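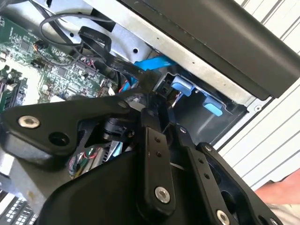
Figure 4.1 Linkage gripper at an open desktop chassis, wrist camera view.

Chapter 4
Comparing End Effectors for Disassembly Work

Selecting a gripper from its data sheet is seldom adequate for disassembly. Rated force and stroke are measured on an unobstructed bench, whereas the interior of a desktop computer presents cables, sheet-metal edges and latches at close spacing. This chapter develops a test procedure using a computer tower as the common workpiece. Three grippers are considered: the Gadwood parallel jaw, the Merkholm linkage type and the Trindade two-finger adaptive. Clearance is treated first, then grip stability and camera placement.

The workpiece is laid on its side on slotted aluminum extrusion, with the side panel off. A parts fixture stands beside it, so that each trial has a defined place for components. 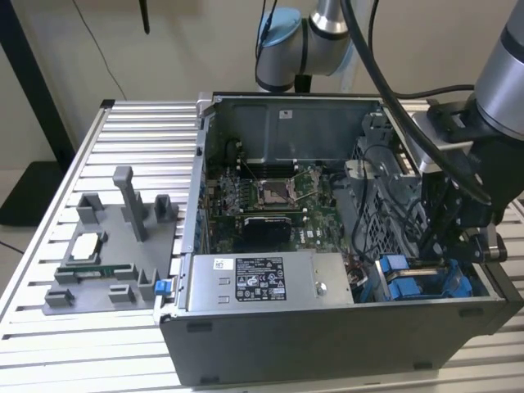

Reviewers of the first edition objected that a fixture of this kind flatters every gripper equally and hides differences in release accuracy. The objection is valid for placement – it has little bearing on extraction, which is scored separately in Section 4.3.

A wrist camera keeps a constant view of the linkages, but those same linkages block part of the approach. Occlusion should be recorded at each of the 5 standard poses.

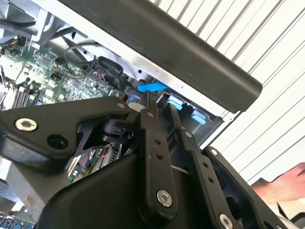
Emico's application notes take a different position, that wrist occlusion matters little once a fixed camera has been calibrated to the same base frame. Readers may test the claim in Exercise 3.

Drive caddies are a useful test part. The sled is plastic, the drive is rigid, and a finger may bear on either.
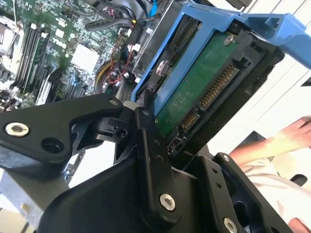
Contact location is therefore logged with every grasp, along with commanded jaw width and tilt relative to the bay. A trial without these entries is excluded from the comparison.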